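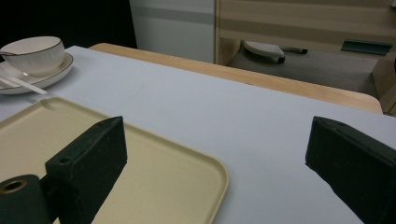
4. Setting a Place

This section covers the Harkik table set in the Murnberg pattern (white, thin dark rim). It assumes you have finished Section 3, Unpacking, and that nothing went into the recycling with the paper.

Before you start

Wipe the table and put down a pale sheet or mat. Any light color will do. Dark rims show up nicely on it, as does soy sauce, so buy one you don't love.

You will need, for each person:

Plate
Bowl
Cup and saucer
Spoon
Chopsticks, one pair
Beige tray (one will serve two people who get along)

CAUTION: New pieces may have grit on the unglazed foot. Rub the foot with a damp cloth before you slide anything across bare wood. The table will remember if you don't.

4.1 The tray

1. Put the tray down first, raised rim up. Upside down it is a very small stage, and things will leave it.

2. Leave a hand's width between the tray and the edge of the table. Elbows need somewhere to go.

3. Keep the tray clear for now. It's for side dishes, and for the person who always arrives with one more thing.

4.2 The cup and saucer

4. Set the saucer beyond the tray, off to one side, and stand the cup in the middle of it.

5. Lay a spoon on the saucer with the handle pointing toward the diner. A long handle will stick out past the saucer. It is supposed to. It is also exactly at sleeve height, so tell guests with big cuffs.

Note: In the Clelleneck pattern the saucer has a deeper well and the cup drops into place by itself. The Murnberg saucer leaves more to your judgment.

4.3 The plate and bowl

6. Put the wide plate where the food will end up. If you own both plate sizes, use the larger one under the bowl. The smaller one fits too, and looks like a hat worn by someone with a bigger head.

7. Center the bowl on the plate. Close is fine. Guests who measure should not be invited back.

8. Stand a short-handled spoon in the bowl, handle just over the lip, on the side facing the diner.

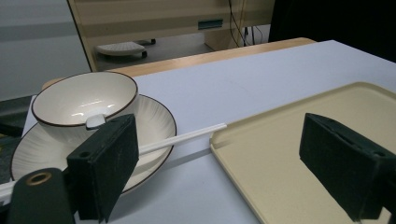 Take the spoon out before you ladle in any soup, or you will be fishing for it in front of company. Fill to 3 fingers below the rim. The bowl holds up to 638 ml, a figure arrived at by filling it to a level at which it can't be carried.

4.4 The chopsticks

9. Lay the chopsticks across the front of the plate, tips pointing away from the bowl. They may reach past the rim and over the table, which is harmless as long as they stop short of the tray.

10. If they roll, use a rest (Belkadi rests, part 526, sold separately, like everything useful). A folded napkin also works and costs less.

CAUTION: Chopsticks laid over a plate edge make an excellent lever. Do not put a glass down on the free end.

4.5 Clearing

11. Take the small pieces first, then the bowl, then the plate. Carrying the whole stack in one trip saves up to a minute, and replacement bowls are listed in Section 9.

12. Wash by hand in warm water, no hotter than 50 °C, and dry the rims with a soft cloth. Scouring pads will take the dark line off in patches, and the warranty has strong feelings on the subject.

For storage, go to Section 5.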